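Household Trials Diary: Fruit, Plates and the Question of Readiness
2024-04-10 | By the Lelholm Domestic Automation Desk
14 shares | 2 comments

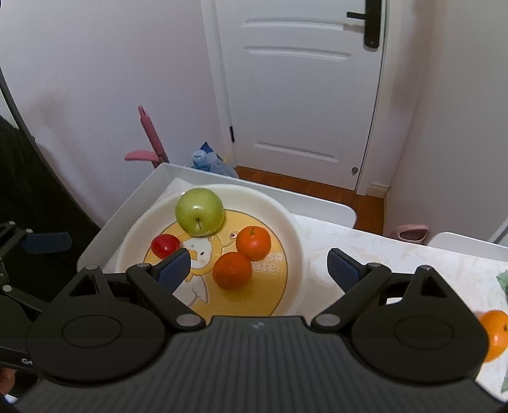

Fruit handling at the table: apple, tomato and mandarins on the round plate.

The desk resumed the fruit exercise this morning after the interruption in February. The purpose remains as stated in the opening entry of this diary: to establish whether a machine can be given an ordinary household chore and left to finish it. Sorting and clearing fruit was chosen because every household does it and because the items differ in size, skin and firmness.

The session was limited to 30 attempts. An attempt consists of taking one item from the plate and placing it in a second tray without dropping it, marking it or moving the plate more than a finger's width. The plate has a raised rim and sits inside a rectangular tray, and this arrangement was kept throughout. Earlier entries relied on a flat board, and the results from that period should not be compared directly with today's.

The mandarins gave little difficulty. They are close to one another in size, the skin offers some grip, and a slight error in approach is forgiven. The apple was less reliable. When the fingers closed above its widest point, it slid downward and turned on its side, after which the next approach had to be planned again from the beginning. The tomato required the greatest care. The closing force that suits an apple is too much for a tomato, and the setting must be changed between the two. A person makes that change without thinking. At present our procedure makes it from a table of values prepared in advance, and an item missing from the table is handled at the default.

The desk recorded 2 attempts in which the tomato was marked. Both were entered as failures, although the fruit would have been acceptable in most kitchens. There was some discussion of whether the standard is too strict. It was left unchanged. A household that accepts one marked tomato on a trial day may not accept one every evening.

The matter of time was raised again. The full session, including resets, took 80 minutes. A member of the household would complete the same work while waiting for a kettle. The Caltovitz review argued that speed is of minor importance if no person has to be present, and the desk agrees with this in principle. During today's session, however, a person was present for the whole period and intervened on several occasions, chiefly to return rolling fruit to its place.

The training record now stands at 515 demonstrations, all performed by hand. The Polier shop-floor group has requested a copy for its parts bins, where the objects are uniform and the positions are known. It is the view of this desk that the shop floor will be ready first. A bin of identical fittings asks far less than a plate on which an apple, a tomato and mandarins lie close together, and nothing on a kitchen table can be relied upon to be in the same place tomorrow.

The current position is therefore entered as follows. Round fruit of moderate firmness: suitable for supervised use. Soft fruit: not suitable. Mixed plates: under review. Washing of the plate afterward has not been attempted and is not scheduled.

Leafy items are to be added to the list at the next session, subject to the revised Chiu settings being received. The mandarins will need to be replaced before then, as several have been handled many times and the skins are softening.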